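Trurkwood Computer Refurbishing
Progress update for the Plalness Fund, June

Hi Cosmin,

You asked for a plain account of where your money has gone so far, so I'm writing this the way I'd tell it to you over coffee. The short version is that the desktop towers are moving along nicely, the paperwork is a bit behind, and I've become far too fond of blue plastic latches.

The towers

Most of the donated machines are Dells, and I'm glad of it, as so much inside them comes apart without a fight. We lay each one on its side, take the side panel off and work from the top down. Your grant paid for the slotted aluminum table, and it has been the best purchase of the whole project (my back agrees!). The little gray plate with the printed holders sits right next to the case, so small parts have a home while we work.

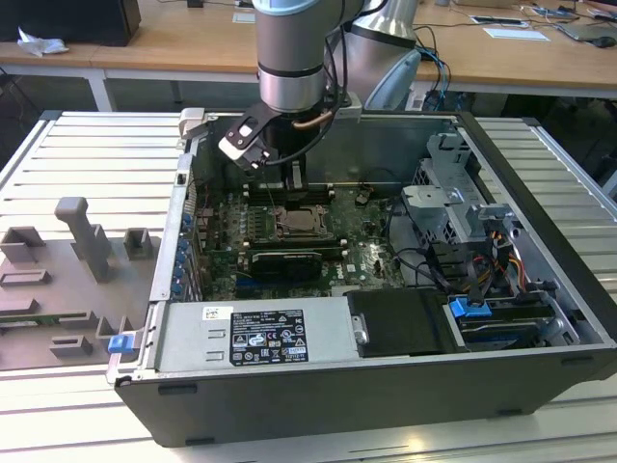

Dell tower on its side, CPU socket exposed and power supply still in place.

We set ourselves a target of 100 towers for this first stretch, out of the 400 promised by Greco when they cleared out their offices. I'll send the tally with the next report once Raso has signed off on the last batch, and I'd sooner give you a number I can stand behind.

What slows us down is the processor stage. Memory is easy, the graphics cards are easy, but a socket with its lever up is a delicate thing and I don't like anyone hurrying over it. I've put a note on the wall that says lever, frame, chip, in that order, and people do read it.

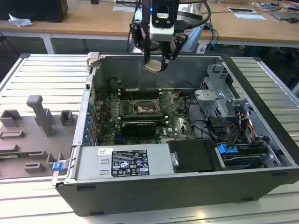 Socket open, with the memory slots to its left and the graphics card below.

I budgeted for 2 spare motherboards in case of bent pins. I'd like to raise that a little in the second half, and I've put the figure in the budget sheet so you can grumble at it in your own time. The pins are tiny, springy gold things, and a chip that goes down crooked can ruin a perfectly good board.

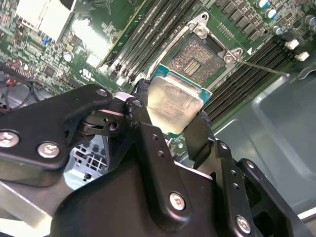 The other cost I didn't plan well for is thermal paste. I ordered what looked like a mountain of it on a Tuesday and we were scraping the tubes before the next delivery came. It's cheap stuff, so no drama, but you'll see it as its own line this time.

Cables take longer than I told you they would, too. Between the drive cage and the board there's a real tangle in these cases, and tracing which black cable goes where is slow going for somebody new. We're writing up a cable guide for this model, and it now runs to 7 pages, mostly my fault.
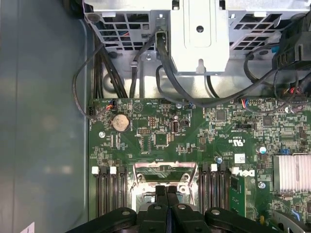

What's next

- Finish the cable guide and get it printed
- Replace the tired coin-cell batteries as each board gets its final check
- Agree with Raso on who picks up the finished towers, and when
- Send you the receipts I still owe you (I know, I know)

Come by any afternoon if you'd like to see the bench for yourself. Mornings are a bit of a scramble, but after lunch there's always time to talk.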